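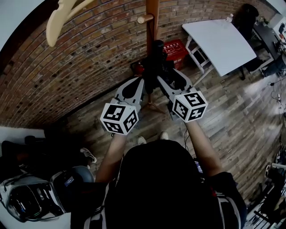

HERKIDSTEAD, June 2023 – Skilatus has released Ondulwood, a water-based clear finish for interior wood floors in homes, schools and small offices. The product is sold as a single component and needs no hardener. It is intended for floors that get daily foot traffic and also carry furniture with a small base. A wooden floor with shoes on it and a wooden coat rack standing nearby, the kind with one thin pole and short pegs, is a typical case: the shoes cause surface wear, and the rack puts its full weight on the same few spots for years. Ondulwood was developed to handle both types of load with one film.

The finish is applied in three coats by roller or pad. The first coat acts as a sealer and can be sanded after two hours at normal room temperature. The second and third coats are applied at full strength. Light foot traffic in socks is possible after 13 hours. Furniture may be returned after 40 hours, provided it is lifted into place and fitted with felt pads. Rugs and mats should stay off the floor for seven days so that the remaining water can leave the film.

Ondulwood is supplied in matte and satin. Both versions use the same binder and differ only in the amount of flatting agent. They can be mixed with each other in any ratio, which allows an installer to match an older floor in an adjoining room. Cans must be stirred before use and again at each refill of the tray, as the flatting agent settles when the can is left standing. The satin version may be applied over the matte, but a single coat of matte over satin will not give an even sheen on boards wider than a hand.

The product was tested at the Riis laboratory in Herkidstead over one heating season. Test panels of oak, ash, maple and pine were coated, cured and placed under a loaded steel foot for 712 hours. The panels were then checked for dents, whitening and loss of bond. No loss of bond was recorded on oak, ash or maple. On pine, the film stayed intact but followed the dent in the wood below it. Skilatus therefore recommends wider furniture feet on pine and other softwoods.

"A floor finish can't make soft wood hard, and we do not claim that it does," said Yu-na Shin, head of coatings development at Skilatus. "What we set out to do was keep the film in one piece when the board under it moves. Most of the repair calls we get concern small spots under chair legs and stands, where the old finish has cracked and dirt has worked its way in."

Small spots of that kind can be repaired without sanding the whole floor. The damaged area is cleaned, rubbed with a fine pad and given two thin coats with a brush. The edge of the repair should follow the joints between boards. On floors that have been waxed or oiled, the old treatment must be fully removed first. Ondulwood isn't approved for stairs, bathrooms or floors with radiant heating. Approval for heated floors is under review, and results are expected in October.

Ondulwood replaces the company's earlier two-part finish, which will remain available until present stock is sold. The two products must not be mixed. Existing floors coated with the earlier finish can be recoated with Ondulwood after a light sanding.

The finish is available now through flooring suppliers in one-gallon cans and in five-gallon pails. Orders of 100 gallons or more ship directly from the Herkidstead plant. Data sheets for both sheens are included with each order.

Reading time: 3 min
Shares: 13 | Comments: 0
Contact: Skilatus Press Office, Herkidstead | © 2023 Skilatus. All rights reserved. | Back to top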